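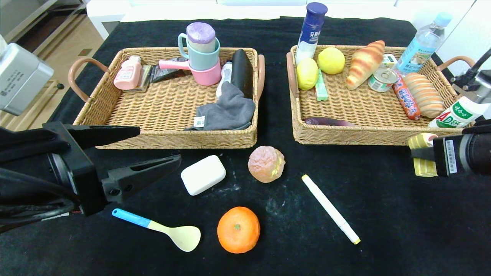
Can a two-arm robot put away mixed household stuff yet without somebody standing next to it?

For short runs with objects it has been set up for, it can. For a whole day of whatever people leave lying out, I would not plan on it.

rackmount_ed
Posted March 6, 2026
That's my question and my own answer, after three weeks of reading vendor material for our packing room. We do returns at Tirnisdale. The job is a table of loose items and two baskets, toiletries and cups in one, food in the other. Fedano quoted us a cell with two arms and parallel grippers. They claim 80 percent of picks go through with no retry. I would like to hear from people who run one.

torque_wrench_53
80 percent is a useless number without the item list. Boxes and cans are easy. Ask for the figure on soap, soft bread and anything round. A tangerine rolls when the first finger touches it and the second finger closes on air. A flat spoon on cloth is worse. The finger tips have to get under the handle, and the cloth bunches up in front of them.

millhand
Disagree on the spoon. We run a Gusitz cell on kitchen sets and spoons stopped being a problem once we went to thinner finger tips. Our log for July shows 1572 picks, and utensils were not in the top group of failures. Soft packets were.

torque_wrench_53
What surface? Bare table or cloth?

millhand
Rubber mat. Fair point, it doesn't slide.

rackmount_ed
Ours would be black cloth. The quote specifies it for contrast. Soap leaves white powder on it, so I assume it gets swapped on a schedule.

pl_quiet
Grasping is the part everyone argues about. Placement costs us more time. An empty basket is simple. Once there are a few bottles lying down and a stack of mugs in the back, the arm needs a free spot and a path in over the handles. Ours sets things on top of other things and they slide. No software flag is raised, because the gripper opened where it was told to.

millhand
Mwakyusa has a drop check that compares before and after views. It catches most of that. Adds a couple of seconds per item.

pl_quiet
Tried it. It missed a marker that went down between two boxes. It also flagged a towel as unplaced when the towel was only folded differently. We turned it off.

dorsal
Home user here, so weigh this accordingly. I don't care about seconds per item. If it took all night to clear the kitchen table I'd be fine with that. What I can't have is an eggplant under a can. Does anybody set grip force per item, or is it one value?

torque_wrench_53
Per class on ours. Three classes: rigid, soft, fragile. Bread goes in fragile and still gets dented.

dorsal
Then for my purposes it isn't ready.

millhand
Dented bread is a low bar for "not ready". My kids do worse.

rackmount_ed
Back to the quote. I'm going to ask Fedano for a run of 1000 picks on our own items, on cloth, with baskets that start half full, and a separate count for anything a person had to touch. If they won't do that I'll stay with manual sorting for this year.

pl_quiet
Ask them to log placement separately from grasp. And get the restart time after a fault in writing. Ours was quoted without it.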